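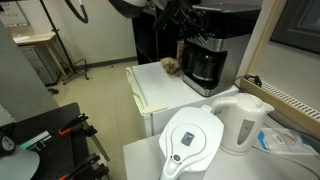
Coffee corner at Jellthorpe is staying put (and the kettle stays too)

Aug 3, 2020

Posted in: Building News

Okay, coffee people, you can relax. The little kitchenette on our floor is not moving downstairs, the mini fridge is not going into storage, and the coffee maker gets to keep its perch on top of it. I've had so many of you stop me in the hallway about this that I figured I'd better write it up properly.

For anyone who missed the whole thing, back in April the building office floated a plan to close the small kitchenettes at Jellthorpe and put one big shared kitchen on the ground floor, next to the mail room. It would have had a real sink and a long table and, if I remember the drawing right, a bench by the window. It sounded nice! I even said so at the time, in this very newsletter, and I got some pretty stern emails for it.

The trouble is the stairs. If you're on our floor and you want a cup of tea, you'd be going down two flights and coming back up with a full mug, and then doing it again at three o'clock. Moushumi Akanda from Sampaio sent the office a long note about this that began with the words "I have spilled enough in my life," and I think that did more good than the whole rest of the comment box.

So the office has dropped the idea for our floor. The ground floor kitchen is still going ahead for the tenants down there, who have never had anything except a microwave in a closet, and good for them. We keep ours as is, and we get a little money to look after it. The amount is $617 for the rest of the year. That has to cover coffee, filters for the machine, cartridges for the water pitcher and whatever breaks.

I went and stood in there for a while this morning to work out what we have, and it's not a lot, but it's all the right stuff. White counter, white pitcher, white kettle, and the coffee maker with its steel trim up on the fridge where you can see from across the room if there's any left. I'd forgotten how small it is. Two people can be in there if they like each other.
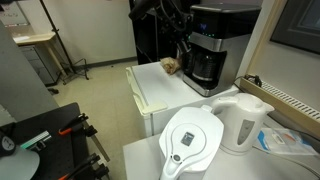 Mpho Kekana over at Clirier has agreed to do the ordering, and I want to say thank you in print because it's a thankless job and Mpho did it last year too. Requests go on the sheet by the mail slots. Please write what you want in actual words. "The good one" was on there twice last time and it was in different handwriting.

Now for what changes, because a few things do.

The coffee itself is switching. We've been getting ours from the warehouse store in big cans, whenever somebody happened to be driving out that way. From this month it'll come from Jekosov, the roaster that opened behind the bus depot, in five-pound bags, already ground. They dropped off a sample last month and I liked it a lot (a bit darker than what we're used to, so go easy on the scoops until you know where you stand). The sample lasted a day and a half. There will be decaf as well, in a smaller bag, and if the decaf folks could put a sticky note on the pot when it's their batch, the rest of us would be grateful at nine in the morning.

Tea stays bring-your-own. I did ask. There was a short and surprisingly heated discussion about which tea would be the shared tea, and we agreed to stop talking about it.

The pitcher is the thing I'd really like everybody to think about. It gets used for the kettle and for the coffee maker and for plain drinking water, so it's empty a lot more than you'd expect, and the person who finds it empty is always the one in a hurry. If you pour the last of it, fill it back up. The sink is down the hall, it takes a minute, you'll run into somebody you haven't seen in a while. The cartridge gets changed on the first of the month from now on, and I'll write the date on a piece of tape so we aren't all guessing.

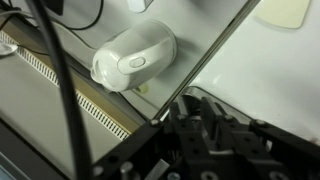
And then there's descaling, which I know is nobody's favorite topic! I'm going to do both the kettle and the coffee maker one evening this week after most people have gone home. White vinegar and water, half and half, let it sit, boil it, dump it, rinse until you can't smell it anymore. If your first cup the next day tastes a little like salad, run a pot of plain water through and try again. I learned that the hard way at my old job, where I served a whole visiting group something close to pickle juice and they were too polite to mention it.

A few of you have asked about bringing in your own machines - there was talk of an espresso maker, and one person has a bread machine they would like to "rehome." The office says no on both, and I have to say I'm with them. The outlets in that part of the building are old, and we already have the fridge, the kettle and the coffee maker going. Please don't run the kettle while somebody's using a space heater, either. We found out what happens last winter and half the floor was sitting in the dark.

On that subject, the baseboard heater along the wall by the counter will be shut off until fall so the maintenance folks can look it over. I've asked them to wipe it down while they're at it. Once it's back on, please keep paper and wrappers off it, same as always.
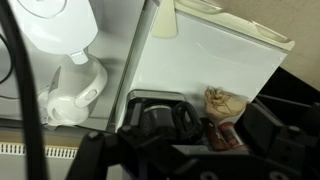 The fridge gets the usual cleanout at the end of the month. It's a small fridge and I'd love for it to have milk and lunches in it and not much else. Put your name and a date on anything you care about. Anything without a name goes, and that includes nice containers, so don't come to me later about the nice containers. I'm also going to give the outside a good scrub, door edge and all, since I never remember to do that part, and the top has to be cleared off for it anyway. Paper bags, odds and ends, flyers, all of it. If you've parked something up there next to the coffee maker, come and get it before then.

Same goes for the counter. I know it's the handiest flat spot between the door and the workshop tables, and I know mail and packets land there because I put mine there too. Let's try to keep it to kitchen things. Mpho is bringing in a tray for the mail, which will live by the door.

Money, for those who like to know. Before this we ran on the jar, and the jar took in 62 dollars over the spring, which sounds fine until you see what filters cost. The jar isn't going away. Anything in it now goes toward milk, which the building won't pay for, and toward cups. We have lost so many cups. Moushumi has offered a box of plain white ones left over from a Sampaio open house and I said yes before she had finished the sentence. If you have a Jellthorpe mug at home with a chip on the handle, that one's mine and I'd like it back, no questions asked.

If there's anything left at the end of the year we'll talk about what to do with it. I've heard a bigger pitcher, a second carafe, and a proper shelf on the wall so the coffee maker doesn't have to live on the fridge. I'm for the carafe myself. A shelf would be great but I got a quote of $200 just to put one up, before you even buy the wood, and I think we'd all rather drink it.

We'll have a little get-together when the first Jekosov order comes in, probably mid-morning, with something baked. I'm hoping for the lemon squares again. Watch the board by the stairs for the time. And if you want to help with the descaling, come find me, I've got the vinegar and an extra pair of gloves.

Comments go in the box or in my mailbox, second row, the one that sticks.

More from Building News

Ground floor kitchen: what we know so far
Bike rack moves to the north side
Lost and found: umbrellas, one glove, a very good scarf
New hours for the loading door
Parking lot repainting, 3 spots closed

Home | News | Tenants | Room Booking | Contact | Back to top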